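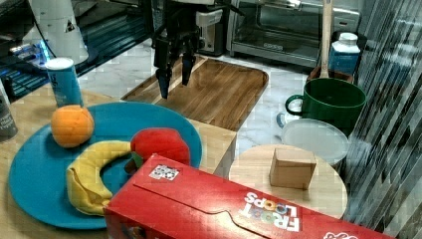
2 min read

Print | E-mail

About Bremari

Bremari is a small play kitchen and cooking school in Plakstead. Kids' classes in the mornings, grown-up classes after work. Parveen Khattak started it in her own kitchen with 30 families on a sign-up sheet. We have 268 on the list now, and yes, we know the wait for the under-fives is long -- more spots open in September.

The little ones begin with soft food. Plush apple, banana, orange, all on a big round plate. They sort it, serve it, argue over the banana. Real fruit comes a few weeks later, with real boards and a grown-up at each elbow.

Same counter for everybody. White marble with gray veins, toaster oven at the back, wood boards out where you can reach them. We like a board with a groove cut round the edge, so the juice stays off the marble (mostly). Wash by hand, dry standing up, oil when it looks thirsty. Parveen will tell you this more then once. 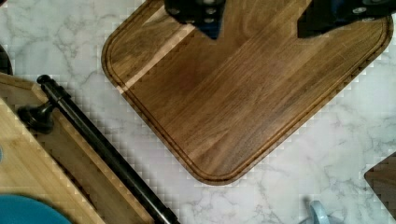
Dark board, light board, both on the marble.

The older group does knife skills, soups, flat breads, one baked thing per term. Classes run 80 minutes including clean up. Clean up is part of the class! Parents sometimes ask if thats optional. No.

We moved to the Keane building from Prallard Street last year. More counter, better sink, worse parking. Use the side door.

Questions, allergies, birthday parties -- e-mail Parveen or stop in before class.

Page updated Feb 8, 2023

Print this page | E-mail to a friend
14 shares | 3 comments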